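Small wooden table, too many things on it – how do you sort yours?

Forum: Home and Kitchen > Tidying and Storage

vanid_lena
Posted 11 May 2019
Hello all. I have read here for a long time but this is my first thread, so please excuse my English.

We moved to a smaller flat in September and I have now one light wooden table which must do everything. The fruit lands on it, the washing-up things land on it, and the green tray which I bought from Pliseck to keep order has one single thing in it. My mother-in-law says I should put all in the tray. My husband says the tray is for fruit only. I would like to hear what you think before I buy more boxes.
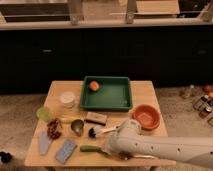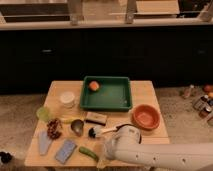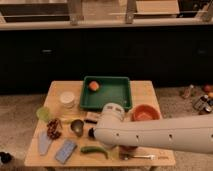

The table, three times. The green tray is at the back in all of them.

Erraji
Welcome! I agree with your husband. The grapes should go in the tray, next to the round fruit. At the moment they lie on the bare wood, and soft fruit can leave marks which are hard to remove.

potandpeg
I don't agree with this. Grapes in a tray with raised walls get forgotten at the bottom. I would use the orange bowl for grapes and leave the tray for cleaning things – sponge, brush and so on. Then you can carry the whole tray to the sink in one go.

Erraji
The bowl is rather small for that, I think. And a tray which has held a sponge is not a tray I want to put fruit in later.

Omprakash Ahuja
Both of you are discussing the tray, but for me the first question is the sponge. The blue one lies on the same table as the food. In our house nothing for washing stays where we eat. I fixed a narrow rail from Pimmont on the inside of the cupboard door, 40 cm long, and the brush hangs from it. It took me 35 minutes with the drilling.

vanid_lena
Thank you, this is a good point. I am not allowed to drill in this flat, unfortunately. Is there something which sticks?

Omprakash Ahuja
There are hooks with a sticky back. Clean the door with alcohol first and wait one night before you hang anything. They are said to hold 400 grams, but I would not trust them with more than a brush.

potandpeg
Mine fell down after two weeks. Just saying.

Omprakash Ahuja
Did you wait the night?

potandpeg
No :)

mirrel_40
I have a different opinion from everybody. Take all things off the table, wipe it, and put back only what you have used this week. The pot with the white top, do you need it on the table every day? I did the same with my kitchen and about 40 things went to the cellar.

vanid_lena
The white one could go on the shelf, yes. I keep it there out of habit.

Erraji
If the wood is not treated, please oil it while it is clear. I use the plain oil from Vanidmont, two thin coats, and I wipe off the rest after a quarter of an hour.

vanid_lena
I have decided so: fruit in the tray, sponge and brush to the sink, and the orange bowl stays for keys. My mother-in-law is not yet informed. I will write again when the hooks are up.

potandpeg
Keys! That is a waste of a good bowl.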